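On the bench: the Zultham two-arm laundry kit

Anyone who has read this newsletter for a while will know my position on laundry robots, which is that I would like one very much and have so far been sold several videos of one. So when Zultham offered us a month with its new two-arm home kit, I cleared the table and signed the loan form before they could change their minds.

The kit comes in two boxes and a long tube. You get a pair of arms, a gripper for each, a wrist camera for each, the cabling, a clamp set and a printed manual of 102 pages, of which the first 7 are warnings. The control software is licensed from Callereo and runs on your own computer, provided your own computer cost more than mine did. I borrowed one. The asking price for the full set is £1,217, with the arms alone on sale later for people who already own grippers and know what they are doing.

Setting up took an afternoon. The clamps are good, heavy things that grip a tabletop properly and leave only a small mark to explain to whoever owns the table. The cables are less well thought out. They are thick and stiff, they have opinions about where they want to go, and the manual deals with all this in one line telling you to "route as appropriate". I routed as appropriate. Twice an arm reached the end of its cable and stopped with a sort of offended shudder, and I routed as more appropriate.

Calibration is painless by comparison. You wave a printed card in front of each camera, the software thinks, and a green tick appears. If the tick is amber, you do it again with the curtains closed.

Then the job itself. Zultham supplies three ready-made routines, called Fold, Sort and Peg. Fold does tea towels and flannels, and will attempt a T-shirt in the spirit of a nephew who has been asked nicely. Sort puts light things in one pile and dark things in another, and has firm views on stripes. Peg is the one I was curious about, as it is the first time I have seen anyone try to sell a machine for hanging up the small stuff. One arm deals with the clip, the other brings the cloth, and the two of them have to agree on where the hanger is.

They agree more often than I expected. Clips are horrible things for a robot - small, shiny, sprung and never hanging quite where they were a moment ago - and the software copes by looking, moving a little and looking again. It makes for slow viewing. I drank a lot of tea during Peg. 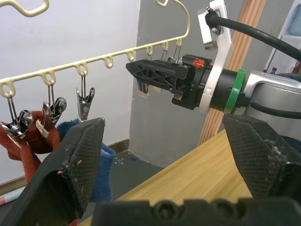 What we liked

The pads. Grippers at this price usually have fingers as slippery as a bar of soap, and I have watched plenty of them stroke a sock without ever picking it up. The mesh-textured pads on the black fingers hold thin cloth well. They also hold on to crumbs and specks, so keep an old toothbrush by the table and go over them between sessions. The manual says to wipe them with a cloth, which a fingerful of fluff will laugh at.

The wrist cameras are the other good thing. Having the view from right beside the fingers means the software can still see the cloth when the arm itself would be blocking a camera on a stand. It also means you can watch the whole business on screen from the sofa, and I recommend this to anyone who likes gentle suspense.

What we didn't

The speed, mostly. I could hang a week's flannels by hand, go out for milk and come back in the time Peg takes to get into its stride. Zultham says an update is coming. It has been coming since the loan form.

Noise is fair in the day and less so at night, when a faint whine from the wrists carries through a closed door. There is no timer, so an overnight run means starting it yourself and then lying there listening.

And the kit wants a good deal of room. Two arms with their elbows out need a full table, and the table can't be used for anything else unless you enjoy unclamping.

Against the others

The obvious rival is the Flirkov single arm at £447, which does simple folding and nothing with clips. It is quicker, quieter and fits on a kitchen worktop. If all you have is tea towels, buy that one. McKinnon still offers its rental plan, and the service is good, but you are tied in for a year and they keep the routines you have taught it when you hand it back. I find that a bit much.

Should you buy it?

If you want your washing hung up, no. If you want to teach two arms to do fiddly things with cloth, and you would find that a pleasant way to lose a winter, it's the best kit I have tried under two thousand pounds.

Orders opened on 17/10/2024 and the first batch is due out to buyers in the order they paid. Subscribers get the spare pads free, so put the newsletter's name in the notes box when you order. I have asked for a spare set of cable clips too. No answer yet.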